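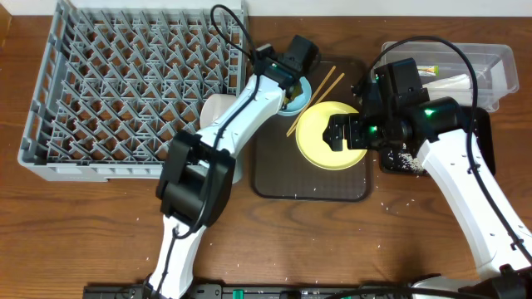 The drying rack question, a thread

Mohammed-Awal Zakaria
December
Last updated 7:00 p.m.

1. People keep telling me a big dish rack will change my evenings. I remain unconvinced. Gray plastic, pegs on the diagonal, takes up a good piece of a wooden table, and there is still rice everywhere.

2. Let me start with the rice, because the rack people never do. You eat, you lift the plate, and the grains are on the tray and on the wood next to it. No rack on earth deals with that. A damp hand or the edge of a card does.

3. The tray is supposed to catch it. Mine is dark brown with a meshy sort of surface, and I was told (by Augustina Ametepe, who sells me on everything) that food wipes right off. White rice on dark brown mesh. At least I can see what I missed.

4. Her other claim is that a tray means one trip to the sink. Sure, if you carry it flat and nothing rolls. Chopsticks roll. I have picked mine up off the kitchen floor often enough to stop believing in the one trip.

5. Now the pegs. Diagonal rows are meant to hold more plates than straight ones. The Gendeo catalog says so, the Festix catalog says so, and neither one shows a bowl in there. Plates, plates, plates. Who eats only off plates?

6. A small bowl doesn't lean on a peg. It tips, it sits on top of two pegs and wobbles, or it goes upside down and keeps a ring of water under the rim. I have a little light blue one I'm fond of and I dry it by hand. So much for the rack.

7. Cups, same story. You end up parking them at the edge. I would like to hear from one person who has a system for cups that isn't "the edge."

8. Somebody asked about chopsticks. Thin wooden ones, and no, I don't lay them in the rack. They drop straight through the open grid. Stand them up in a glass, tips up, and leave them alone until morning.

9. "Just soak everything." I don't buy this one either. Cooked rice that has dried on a plate comes off after a short soak, fine. But then you have a bowl of gray starchy water and every grain is headed for the drain. Scrape first. Scrape into the trash and then talk to me about soaking.

10. Also please don't soak wooden chopsticks overnight. I did it with a pair from Asamoah's, the shop by the bus stop, and they came out fuzzy. They were never right again.

11. To be fair to the rack: the yellow plate does fine in it. It's round, it's flat, it stands between the pegs and drains. If I owned nothing but yellow plates I would have no complaints and no thread.

12. Price. I've seen these go from 7 dollars to 125 at Drandis. What does the 125 one do? I stood in the aisle and turned it over twice. It has pegs.

13. Several replies say to put a towel under it. Yes, on a wooden table you had better, the grid is wide open and the water goes right through. So now I own a rack and a wet towel. Before, I owned a wet towel.

14. Augustina says I should keep it by the sink like a normal person. There's no room by the sink. That's where the rice cooker lives, and the rice cooker isn't moving.

15. Giving the rack until the end of the month. If you have a bowl trick, post it. With a bowl in it, please, I've seen enough plates.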